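Sorting and Labeling the Equipment Store in the MacLeish Building
Student project report, April 2024

1. Background

The equipment store on the ground floor of the MacLeish Building serves three teaching labs. Students borrow cameras, cables, stands and small sensors from it for class projects. Before this project there was no list of where anything was kept. A spreadsheet from an earlier course gave 1,708 items, but it had no shelf numbers, and many of the entries were for parts that had been thrown out or moved to the Farker annex.

The aim was to give every boxed item a fixed place, to label that place, and to write a short list that a new student could use without asking for help. Loose parts such as screws and adapters were left for a later project.

2. Method

I worked on one shelf at a time. Everything came off the shelf and went onto the work table, and the shelf was wiped down before anything went back. Items were then sorted by what they are used for. The earlier arrangement had been by course, and it stopped making sense when two of the courses merged in December.

Boxed items went into clear plastic bins. I compared two kinds, the Flosuvex bin with a snap lid and the plain Prostlow bin with no lid. The lids made stacking easier, but people left them on the floor when they were in a hurry, so I used open bins on the lower shelves and kept the lidded ones for the top. In both cases the contents can be seen from the side, and this saved more time than the labels did.

Original boxes were kept wherever we still had them. They protect the contents, and they have the model name printed on them, which matters when two models look alike once they are out of the box.

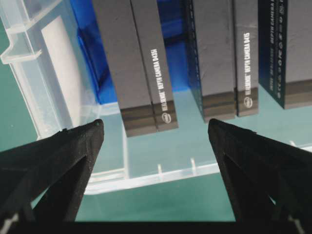 Depth cameras were the hardest group to sort. We have more than one model, and the names differ by only a few characters. In the old spreadsheet several were entered as "Intel camera" and nothing else. I replaced those entries with the full model name copied from the box, including the letter at the end where there is one. The D415 and the D435i now have separate lines in the list, and each line gives a bin number.

Boxes in a bin stand on end. Lying flat they fit more neatly, but then the bottom one cannot be taken out without lifting the others. A bin should not be so full that a box has to be pulled hard -- the corners wear quickly and the flaps start to open by themselves.

3. Checking boxes in and out

Each box is taken out of its bin on its own and checked before it goes on the loan sheet. The person checking reads the model name, opens the box, and confirms that the device and its cable are inside. Dents and marks on the box are not recorded unless the box no longer closes.
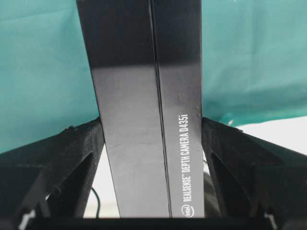
The same check is done when an item comes back. In the first version of the loan sheet there was one column for both checks, and people filled it in only once. I split it into two columns and moved the return column next to the signature. After that the return check was skipped much less often.

4. Results

The finished list has 127 entries in 20 bins. It is kept as a printed copy inside the door and as a file on the lab drive. Almost all of the remaining spreadsheet entries were loose parts, and the rest were marked as moved or discarded.

I asked classmates to find three items each using only the printed list. Most found all three. The common mistake was going to the right bin number on the wrong shelf, so the shelf letter is now printed in front of the bin number on every label.

5. Remaining work

The paper labels on the lower bins are already curling at the edges and should be replaced with plastic ones. The cable drawers still need to be sorted -- they were outside the scope of this project, but they are where students lose the most time. The printed list should be checked against the bins at the start of each term.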